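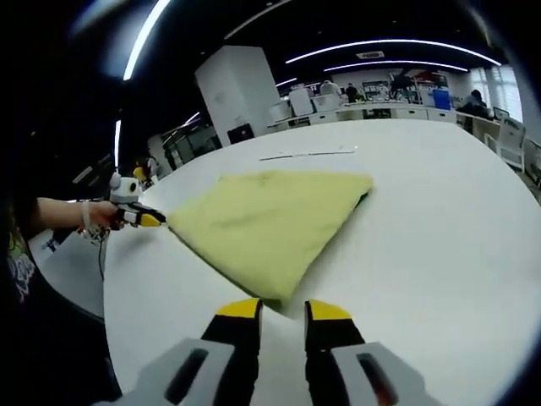

FOLDING STATION INSPECTION, SURWOOD SITE
Area: hand-gripper tables
Period: May
Inspected by: Marjatta Lehtinen
Form 211

1. Gripper fingertips secure, no cracks. OK.
2. Cables clear of walkways and chair legs. COMMENT: operators work seated and standing at the same table. Cable length suits one or the other. Clips requested from Sheehan.
3. Tabletop clean, no raised edges. OK.
4. Grip force within limit. OK on all units checked.
5. Rest breaks logged. NOT MET. Log shows 3 breaks missed on the morning shift. Folding by hand let people change grip as they liked; the grippers hold the wrist in one position. Break interval stays at 20 minutes until the hand strain review closes.
6. Job rotation posted. COMMENT: posted, but still lists the old folding and packing roles. Two former packers now do gripper work only. Supervisor to reissue.
7. Operators trained on the Anura stop procedure. OK. Night shift asks for a printed copy at each table.
8. Garments sorted before folding. OK.

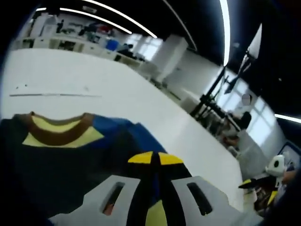
Item 8. Dark fabric item with striped band at the table, gripper in use.

Open items: 2, 5, 6. Recheck at 1230 after shift change.

Related items
Mernunance: Gripper Cleaning Schedule
Hand and Wrist Strain Report Form
Surwood Job Rotation Template
Anura Stop Procedure, Short Version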